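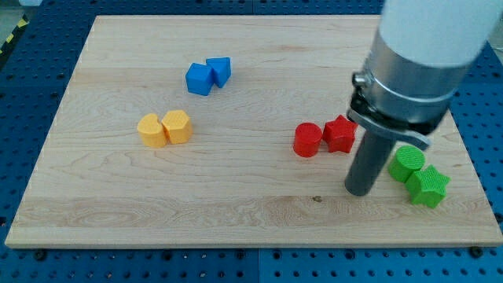

Ticket: Quote query, second sorting cell (Nitimdale site)
Status: Open, waiting on supplier
Category: Purchasing / budget

Hello again! I know I closed the last one saying we were all set, so sorry for popping back up. I'm trying to get the numbers straight for the second cell before the budget window shuts in September, and the Druvex quote doesn't match what I've got written down from our call.

The problem: the quote comes to £1,082 for the extras (spare finger, mounting plate, cable set), and I had that down as including the blue base panels with the holes. They're not listed anywhere. Are they on a separate line that's dropped off, or are we meant to buy them ourselves? We can't really plan the layout without them, because everything bolts down to that grid.

What I've tried so far:

Checked the first order. Panels were on it, but lumped in with "bench hardware", so no price I can copy across.

Asked Ziółkowski for a price as a backup. They can do a plain plate for less, but the hole spacing is different and our bolts wouldn't line up. I'd rather not end up with two benches that can't share parts.

Looked at doing without a new board. The maple one we use now is lovely, but the grain is pretty busy and there are dark streaks right through the working area. For the new cell I'd like to budget for something plainer, and I'd be glad of your view on whether that's worth the money or just me being fussy.

09:40 update
Rang the Druvex desk. They think the panels should be there and will reissue the quote. Lead time is 12 weeks if we order from Vonutdale stock, which is longer than I'd hoped (grr) but still workable.

11:15 update
While I wait, a question on blocks. We pair by colour at the moment, red with red, green with green and so on, with shapes mixed: stars, cylinders, a cube, a heart. I've put in for 66 more so both cells can run a full set, plus £200 for odds and ends. Does anybody know if the crosshatched tops cost extra? Some of ours have them and some are glossy, and I'd quite like them all the same this time.

14:05 update
New quote is in. Panels are on it, hurrah, but now the spare finger has vanished! I've sent it back. Leaving this open until I've got one piece of paper with everything on it.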